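# The Mouse Problem, a gallery

The job at Trostdale sounded like a gift: two arms, a tray, some computer mice. Put the mice in the tray. Prenateck quoted us four days and we told them that was generous.

We are now on week nine. The arms are called Honia and Siu, after the two test routines they came with, and between them they have found every way a hand can disagree with a mouse. The fault log lists 11 kinds of failure. My favorite is entry 4, "gripper closed, reported success, held air."
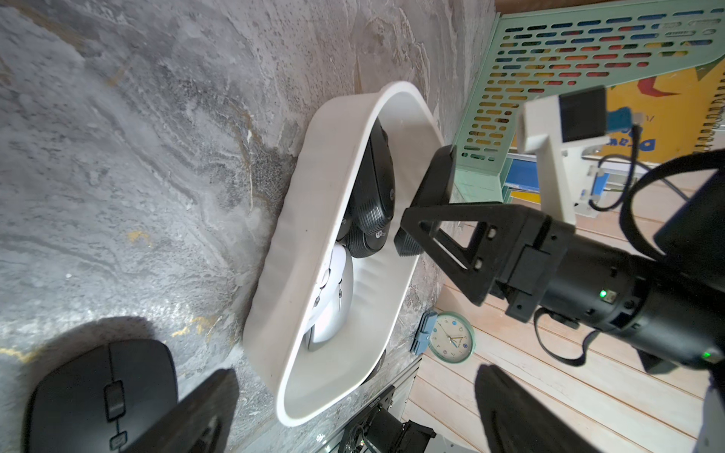 Three in the tray, one still out on the marble.

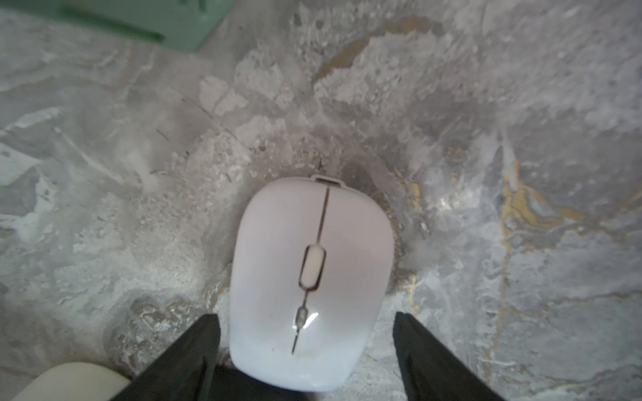 A white mouse between the fingers. Glossy shell, round back end, very little to hold on to.

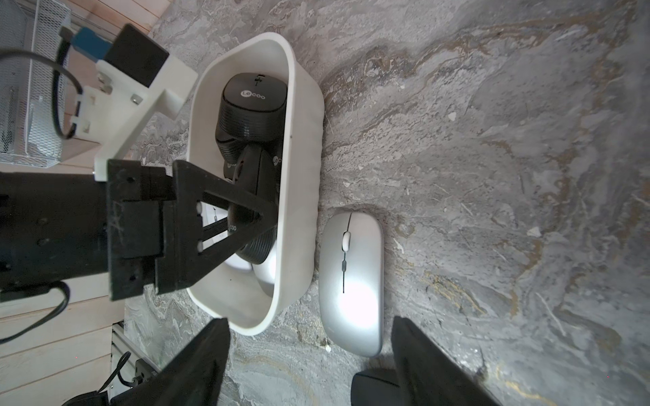 Dark mice and silver ones sharing a tray, with a slim silver one outside it. 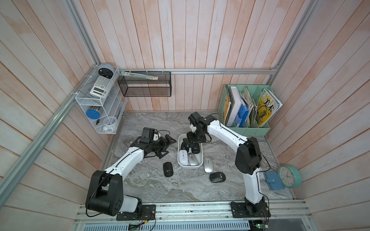
Both arms at work: one in the tray, one beside it.

The bad one came in May, at twenty past three in the afternoon. Siu was reaching down for a mouse and Honia, who had been told the tray was hers, went for the same spot. Each controller checked its own path and found it clear. Neither checked the other's. They met at the wrist with a noise like a dropped toolbox, and then both kept pushing, because as far as the software knew they had run into a stubborn mouse.

The force limit was meant to trip. It had been raised to 90 percent during setup so the arms would stop quitting over nothing, and the note to put it back was in a file called "later."

Damage: one finger bent, one bracket cracked, one afternoon of very quiet people. The limit is back where it belongs and now takes a password to change. The arms ask each other before entering the tray, which makes them slow and oddly polite. The password is not in "later." We checked.

Entry 4 is still open.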